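Stop averaging the folds

Quick one, written between runs, so forgive the mess.

Everybody in cloth manipulation reports one number. Success rate. Chae got 239 out of 300 on the pants task and the Merolby write-up puts that in the first line, bold, like it settles something. It doesn't. What counted as a success? I had to go to the appendix. Final outline overlaps the target outline by enough, done, tick. A leg twisted inside the fold passes. A waistband crammed into a lump passes too, if the lump is in the right place.

I fold laundry. Most people do. We all know the outline is the easy part.

Derek Lambert and I argued about this most of Sunday. His line: you need a cheap score or you can't compare labs, and overlap is cheap. Fine. True. But cheap scores get trained on, and then you have a policy that's very good at making a rectangle and has no opinion on whats inside it. 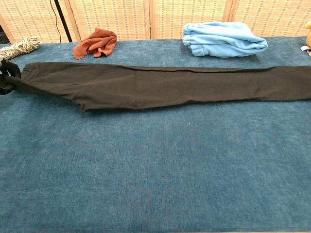

So what would I rather have. Stage scores. Grasp, first fold, legs lined up, second fold, release. Five marks per trial, scored by a person who didn't train the model. Sun-ja Ji did this at Gristau on 193 trials and it took her two afternoons. Two! That is not an expensive ask. And her table told me more than any paper I've read since March: nearly all the losses were at release. The fold was good, the gripper let go badly, the fabric sprang back. You'd never see that in a single percentage. You'd go collect another 367 demos of folding and fix nothing.

Second gripe, shorter. Resets. If a person smooths the pants flat before every trial then say so, on page one. Wamach at least does, credit to them. Starting from flat and starting from a heap are differnt problems and they keep ending up in the same column.

Derek says reviewers won't read a five-column table. Maybe. Then put the one number in the abstract and the table right under it. I'll read it. Sun-ja will read it.

Anyway, run's finished, have to go score it.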